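Folding Cleaning Cloths to a Square and Filing Them in a Wire Rack
Laundry and linen guides - Zostthorpe Household Pages
Last updated 22 November 2021

A cloth folded to a square stands upright in a wire rack and can be pulled out without disturbing the ones beside it. The method suits thin to medium cloths. Thick terry needs a rack with wider gaps.
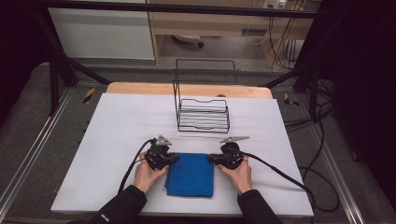

What you need
Clean, fully dry cloths of one size
A flat, smooth surface larger than the open cloth - a white board on a table works well
A wire rack with parallel rungs

Step 1. Lay the cloth flat
Place the cloth on the board with the care label facing up. Smooth it from the center toward the corners. Set the rack at the back of the board.

Step 2. First fold
Take the two near corners and bring them to the far corners. Align the corners first, then the edge between them. A mismatch of 2 mm is acceptable.

Step 3. Second fold
Fold left to right, corner to corner. A square cloth is now a square one quarter of its original area. Press the fold with a flat hand and hold for a moment.

Step 4. Turn and grip
Rotate the square so the main fold faces you. Hold it at both sides, near the top corners. Keep light outward tension so the middle does not sag.

Step 5. File
Lift straight up, tilt to vertical, and lower the cloth between two rungs with the fold on top. Fill from one end. A rack with 15 gaps should hold no more than one cloth per gap.

Troubleshooting
Cloth slumps over the rung: fold once more, into a rectangle, and file it short side down.
Edges stay uneven: the cloth has shrunk along one side. Align the folds and ignore the hem.
Layers slide apart: the fabric is too slick. Press Step 3 again before lifting.

Wash new cloths twice before the first fold. Most shrinkage happens then.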